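Eating Slowly Again: A Talk with Ivana Jara

When I got to Ivana Jara's place in Netham she already had lentils going and a loaf out on the board, and she told me to sit down before I'd even got my coat off. I had come to ask her about giving up snacking, and I'd somehow pictured a stricter sort of person.

"Oh, I was a grazer," she said, laughing. "I could tell you what I had for dinner, but if you asked what I ate between lunch and dinner I'd have had to think really hard, and then I'd have left out the crackers."

She started in June, with no book and no app, and the only rule she gave herself was three meals at the table with a plate and a fork. The first week she was cranky by four o'clock every single day. She drank so much mint tea that she went off it completely, and there's still a box at the back of her cupboard if anybody wants it.

"The evenings were the worst part. I'd finish the dishes and stand there with the towel in my hand, looking at the fridge. I wasn't hungry! I'd just eaten. I think I wanted the day to have something else in it."

What helped, she told me, was making dinner bigger. She had been serving herself these careful little portions, a piece of fish and some leaves, and feeling very good about it until 8 in the evening. Now there are potatoes, and usually butter on them, and a real dressing on the salad (hers has mustard and a spoonful of honey, and I've been making it ever since).

I asked if she counted calories. She did once, years ago, on a plan that had her at 1,000 a day, and she lasted 2 weeks and was miserable company the whole time. "My sister Celeste wouldn't ride in the car with me," she said. "I don't blame her a bit."

She doesn't weigh herself these days, so she couldn't tell me what has changed there, and she didn't seem very interested in the question. She sleeps better. She likes breakfast, which she used to skip, and she gets quite carried away on the subject of eggs.

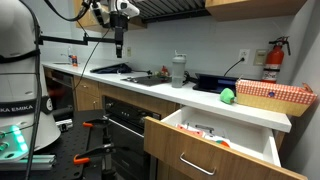 Leandro Sosa sees it differently, and told me over the phone that three meals a day would never suit him, that he does best with something small every few hours, and that he'd tried Ivana's way for a month and spent most of it thinking about cheese. He did take up her advice on bigger dinners, though, and has kept to it.

Ivana was perfectly happy to hear this when I passed it on. "Then he should have his cheese," she said. "I had a slice of cake at four o'clock on my birthday and I sat down and ate it off a plate, and it was lovely."

She gave me a jar of the lentils to take home, with strict orders to add a squeeze of lemon after heating them. I ate them the next day for lunch, at the table, with the radio off, and went back for a second bowl.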